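The tables at the Conthorpe supper club fold flat, weigh more than they look, and have been insulted by three interior designers. Gunvor Rønning has kept every one of them.

"People ask me when the real tables are coming," she says. "I tell them to sit down."

She took over the hall in February, with a kitchen that needed everything and a budget that went on the kitchen. The tables came from a banquet hire firm in Fultberg that was closing its doors. She paid 40 apiece and thought she was buying plain white. What came off the truck was marble, or a printer's fond memory of marble, in cream and salmon and orange.

"I called them up and said there had been a mistake. The man said no, these were the good ones."

She had tablecloths made, and they lasted 13 suppers. Gravy finished several, the laundry bill finished the rest, and one evening she gave up and served on the bare tops. The room got louder, which she took as a compliment. Guests started finding things in the pattern – a coastline, a ham, somebody's uncle.

I asked whether the orange ever puts her off her food. "It did at first. Now I plate for it. Beets look terrible. Anything green looks like it cost twice as much."
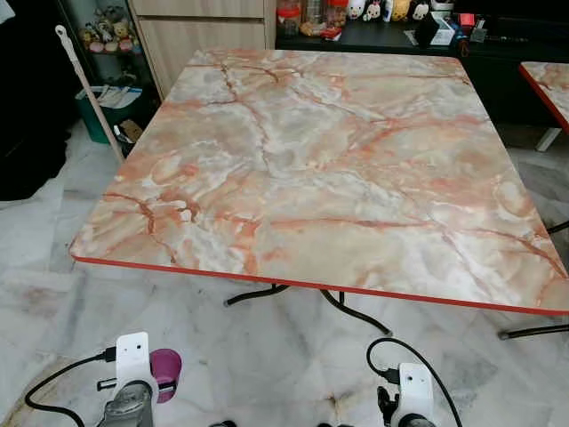
Rigoberto Zavala would have gone with plain oak and told her so, more than once, adding that a pattern this busy hides crumbs until a guest puts an elbow in them. Rønning concedes the crumbs. She wipes each top twice, the second time with her cheek nearly on it to catch the light, and she runs a thumb under the red edging, where sauce likes to settle.

The marble floor she defends less warmly. It was here when she arrived, it is gray and white, and it has no interest in getting along with the furniture. "They're both shouting marble at each other," she says. "I stay out of it."

Folding them is a two-person job, legs in first, and she has strong views on who gets to be the second person. Her own brother is banned. Chairs are a separate argument, and she would like it noted that she is still looking for some.

At four o'clock she checks her watch and hands me a cloth.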